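6.4 Liquid on the work surface

Applies to: Drovilell tabletop arm, all versions with open servo brackets and wrist camera.

The servos and the wrist camera on this arm are not sealed. Liquid that reaches a connector can cause a short, a false position reading or a sudden movement. Treat any liquid on the work surface as a fault, even if the arm is still running normally.

CAUTION: Do not reach under or past the arm while it has power. A servo with a wet connector can move without a command.

Stopping the arm

1. Press the stop button on the controller. Do not send the arm to its home position. The path home may take the wrist through the liquid.
2. Switch off the power supply at the wall, then unplug the arm. Keep your hands dry.
3. Unplug the camera cable at the computer end.
4. Support the forearm with one hand before you touch anything else. The joints go slack when the power is off and the gripper can drop onto the surface.

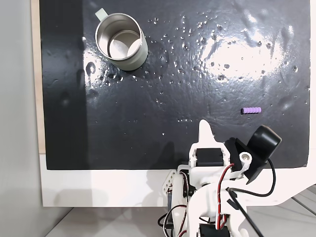
Julla Bench Support Team

Droplets on a glossy black surface are easy to miss under overhead lights. Look across the surface from a low angle, and check the base of any mug or cup, where drops tend to collect.

Clearing the surface

5. Remove mugs, cups and loose objects by hand. Soft or ribbed pieces can hold water, so set them on a towel away from the arm.
6. Blot the surface with a lint-free cloth, working away from the arm. Do not use compressed air.
7. Follow each cable from the wrist to the base and wipe it. Water can run along a cable that hangs in a loop.
8. Inspect the servo connectors. If any are damp, leave the arm unplugged for 45 minutes and inspect them again.

Restarting

9. Reconnect the camera cable, then the power.
10. Move each joint by itself at the lowest speed.
11. If the controller shows fault 1524, switch off at once and replace the wrist servo lead (see 7.2). Do not clear the code and continue.

Note: If the same fault returns after 2 restarts, take the arm out of service and contact Julla.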